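Fruit and Bag, Takmont set
README, third revision, March
Maintained by Darnell Hutchins

What this is

A set of 200 short recordings of one small chore: a thin plastic shopping bag, a dish of artificial fruit, and a gray countertop. The chore card says "bag the fruit." I inherited that wording from the Oranis set and I don't much like it, for reasons given under Labels.

If you want variety, look elsewhere. The countertop is the same in every recording, and so is the wall behind it with its mesh basket and divided wire rack.

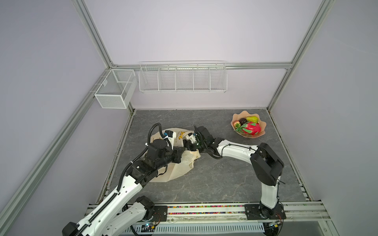
I have seen the older Oranis notes call this kind of setup "a realistic kitchen." I would not go that far. It has a counter with stone-like veining and some wire storage. Nobody cooks there and the fruit never goes soft. Treat claims about groceries in general with suspicion, including any you find in our own slides.

The objects

Bowl: peach-colored, wavy rim. Earlier notes call it a bowl in one place and a tray in another. Same object. I have left both words in the labels, so search for both.

Fruit: artificial, mixed kinds and sizes. The strawberries come large and small, and the large one is far bigger than any strawberry you would buy. Do not use this set to learn how big fruit is.

Bag: thin, cream-colored, with yellow printing. The print matters more than people expect. It shows bananas, and the lettering is about bananas too, so a search for "banana" brings back bags. The first Boychuk review counted 18 recordings as containing a banana for this reason. I have checked those 18 and found only the printed kind. 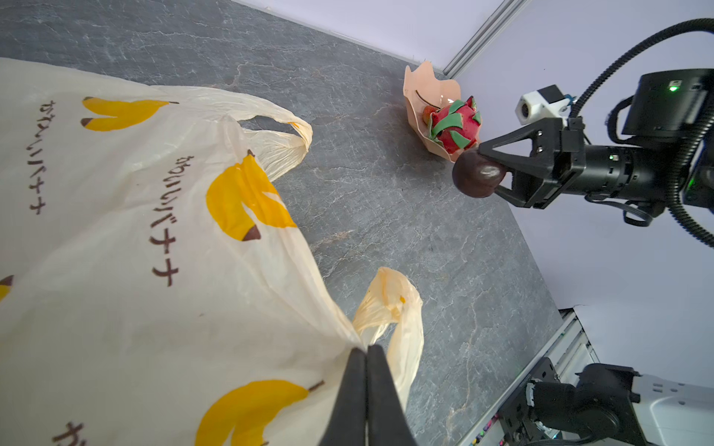
Banana-print bag beside the peach tray, with toy dragon fruit and a strawberry.

Labels

Each recording has one sentence and a start and end time. The sentences were written by two people who did not agree on what "open" means for a bag with two soft handles. One of them used it whenever the handles were apart. The other wanted to see inside. I tried to merge the two and gave up - the column is there, but I would not train anything on it.

"Done" is also shaky. It was marked when the person labeling felt the chore was over, and 100 of the recordings had a second opinion. The rest did not.

Known problems

1. Thin plastic is hard to outline. Light comes through it, the creases look like edges, and the outlines drawn by the Vikano tool wander. I fixed the worst by hand. 496 outlines are still marked "unchecked."

2. Close views can be mostly bag. When the plastic is right up against the view it goes soft, and the labelers sometimes guessed at what was behind it.

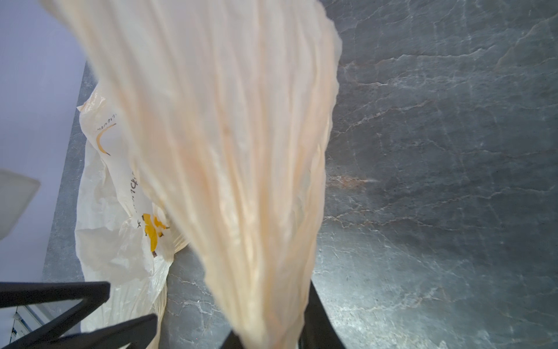
3. Object names drift. The same dark purple fruit is "plum" in some rows and "passion fruit" in others. I can't tell which it is meant to be either.

4. Bag color is given as "white," "cream" or "peach" depending on the row. Don't use it to tell one bag from another.

Changes in this revision

Removed the word "kitchen" from the title. Restored the rows dropped by mistake in the second revision. The "open" column stays until someone gives me a better one.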